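Small arm + gripper for a bench, what am I forgetting in the budget?

Home > Tools and Workshops > Automation

Posted by Noelia Bravo, 15 Mar 2025

Hi all. Trying to put together a budget for a small tabletop arm with a two finger gripper and a wrist camera. Light pick and place, small household stuff mostly, nothing heavy. I have to send in one number and one number only, and if I go over I wait until October to ask again. So I want it right.

What I have so far:

Arm, used, from a seller in Brilham. Price is ok, not the problem.

Gripper comes with it. Dark molded fingers, kind of rounded. No spares in the listing.

Wrist camera, small one, plus cable.

Surface. Table has a green tile print on it, white lines, goes back to the wall. Would like to keep it if I can, replacing the table is money I dont have.

Controller and power supply, Petkov, the basic one.

Comes to $541 over what I was first told I could have, they said fine but no more after that. So there's a bit of room but not a lot. Maybe $300 for everything I haven't thought of.

View from the wrist, so you get the idea of the space:

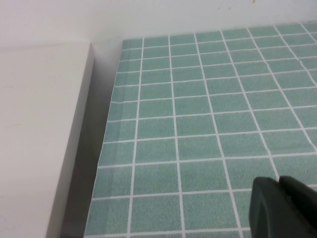
Things I'm stuck on

1. Does the printed grid matter for the camera? Somebody told me to go plain. Somebody else said the lines help.

2. White wall at the back, white block on the left. Do I need to leave more clearance or is that gap enough?

3. Spare fingers. How many is normal?

4. Extended cover from the seller, yes or no.

Need to send the form in soon so even a partial answer helps. Thanks

3 replies, sorted by oldest

Saturnino Cabello

Did one of these last year for a bench about that size. Going in your order.

Grid. Depends what you're running. If you're finding objects by color or outline, then the white lines can be a pain, the software picks up an edge where there isn't an object. Green things will also be harder on a green top, obviously. If you're just replaying taught positions it makes no difference at all. Don't buy a table. Get a plain matte sheet, gray or dark blue, cut to size, and lay it over the top when you need it. Cheap. Put it in the budget as a line anyway, people forget and then it comes out of the screws money.

One thing on your picture, the lines over on the right look a little wavy to me, like the covering might not be lying flat. Check that by hand. If it lifts, a fingertip coming in low will catch it. Tape or re-glue before you calibrate anything, not after.

Also don't use the printed squares for calibration!! I know it's tempting, they look regular. Print a proper calibration board, glue it to something stiff. Costs you next to nothing.

Clearance. Can't tell you from one view, a wrist camera that low makes everything look further or nearer than it is. Measure from the arm base to the wall and to the white block, then compare to the full reach on the datasheet with the gripper ON. The datasheet number usually stops at the flange. That one cost me a weekend. If the reach goes past the wall you set limits in the controller, which is free, but you lose some of the table. And ask yourself if the block can move. Moving it is also free.

Fingers. I'd buy 4, so two pairs. Used arm, you don't know what those tips have been through. Ask the seller for the part number now, before you pay, becuase if it's an odd one you want to know.

Cover. Read what it leaves out. Mine left out the gripper and cables, the only parts I ever broke.

Toàn Hồ

just buy new. used arms are a headache, you wont get parts

(also that wall will get marked up, put something on it)

Noelia Bravo

@Toàn can't buy new, it's not in the number. Noted on the wall though.

@Saturnino super useful, thank you. Didn't think about the flange thing at all. Will go measure.

Carmela Valcárcel

Saturnino covered most of it. Adding the stuff that is always missing from these forms, I approve them for our workshop in Zitevville so I see the same holes over and over:

Shipping, both ways. If it arrives dead and the seller says send it back, who pays. Get it in writing.

Mounting. Plate, bolts, clamps. Find out if your tabletop can take it. A thin top will flex when the arm speeds up, and then your camera positions drift and you blame the camera. Might need a backing board underneath.

Emergency stop. Used units often come without. Not optional, put it in as its own line so no one cuts it.

Light. Your room looks pretty even, no hard shadows, so you may be fine as is. But check at a different time of day before deciding. A small diffuse lamp is cheap if you do need one.

Cables. Wrist camera cable bends all day. Buy two. Get the flexible kind, and some clips so it doesnt snag on that block.

Storage and a computer. Is someone lending you a computer or is that also yours to pay for? Ask me how many forms leave that out.

Your time. 16 hours for setup if it all goes well, and that's somebody who has done it before. If your place charges hours to projects, write them down.

On cover, I'd skip it and keep that money as spares. Skivine does a repair by post thing for grippers, we've used them, slow but ok. Get a quote from them before you send the form and attach it, looks good and gives you a real number.

With $300 left I'd go in this order: e-stop, mounting, fingers, second cable, matte sheet. Lamp last. If it runs out before the lamp, fine.

And don't hide a contingency inside the arm price. Write "contingency" and the amount. Whoever reads it has seen the other way plenty of times.

Noelia Bravo

Ok this is the list, printing it. Computer is mine already so that's one off. E-stop was NOT in the listing, just checked, so glad I asked. Asked for the finger part number too, no answer yet.

Saw that the top is only held on brackets at the back so backing board goes in as well. Will post the final sheet once it's sent.

Marked as solved by Noelia Bravo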